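Pirnia opens heather and peat restoration scheme on Lallthorpe Moor

1 Nov 2021

Land management firm Pirnia has started work on a scheme to lower the risk of serious moorland fires above the village of Lallthorpe. The work covers 911 hectares of upland, most of it blanket bog that was drained for grazing and has dried out over several decades.

The scheme follows a fire in June which burned for four days on the eastern side of the moor. It damaged 198 hectares of heather and cotton grass and got into the peat in several places. Two footpaths and the lane to the upper reservoir were closed while crews dealt with it. Smoke reached the village on the second day and residents were asked to keep their windows shut.

Pirnia has managed the moor under a long lease for 16 years. The company had already drawn up plans to block drainage ditches on the wettest ground. After the fire those plans were widened to take in the whole of the lease and brought forward by a year.

Work this winter will concentrate on the old drains, known locally as grips. Contractors will block them with peat and timber dams so that rainwater stays on the hill for longer. Wet peat is much harder to set alight, and a fire that does start on it is more likely to stay on the surface. Where the bare ground is too steep for dams, it will be covered with cut heather brash and planted with sphagnum moss in spring.

The contractor for the ditch work is Blöndal, which has carried out similar jobs on upland estates. It will use low ground pressure diggers and will keep off the hill when the ground is too soft. All machine work will stop before the bird nesting season and start again in autumn.
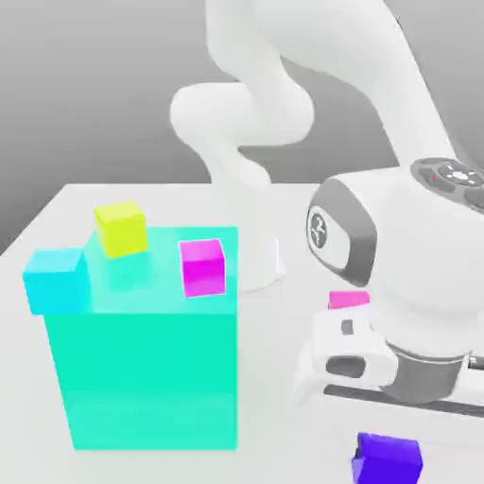
The second part of the scheme is a network of cut firebreaks. Strips of old heather will be mown along the main tracks and on the side of the moor nearest the village. The strips will be cut in rotation so that no stretch is left to become tall and woody. They should also give fire crews a place to work from and an easier route on foot to the higher ground.

Pirnia does not plan to burn heather on deep peat as part of this scheme. Small controlled burns may be used on the thinner mineral soils at the southern end, where mowing is not possible because of boulders. Any burn would need the usual consents and would be done in the cooler months. Parish residents and neighbouring farms would be told beforehand.

Water levels will be tracked at 19 points across the moor using gauges sunk into the peat. The readings will be collected through Vovport, the online mapping service Pirnia already uses for its fencing and track records. A public page showing the latest levels is due to open in spring, and will also carry notices about closed paths and periods of high fire risk.

Grazing will continue. The number of sheep on the burned area has been cut for the time being to let new growth come through, and temporary fencing has been put up around the worst patches. Graziers have been offered other ground on the western side. The arrangement will be looked at again next autumn.

Walkers can still use the moor throughout the winter. The bridleway from Lallthorpe to the reservoir stays open, though there will be short diversions while machines cross the track. Signs will be placed at the car park and at both gates. Visitors are asked to keep dogs on leads near the machines and to stay out of the fenced areas, where the surface is fragile and some holes left by burned-out peat are hard to see.

Barbecues, campfires and sky lanterns are not allowed anywhere on the moor at any time of year. Anyone who sees smoke or flames should leave by the nearest safe route and ring 999, giving a grid reference or the name of the nearest gate if they can.

A drop-in session will be held at Lallthorpe village hall before the machines arrive on the eastern side. Maps of the dams and firebreaks will be on show, and staff from Pirnia and Blöndal will be there to answer questions. The date will be posted on the parish noticeboard and on the Pirnia website.

ENDS

Notes to editors

Pirnia manages upland and woodland for private and public landowners.

Site visits for the press can be arranged through the Pirnia communications office. Stout footwear and waterproofs are needed, and visits may be called off at short notice in poor weather.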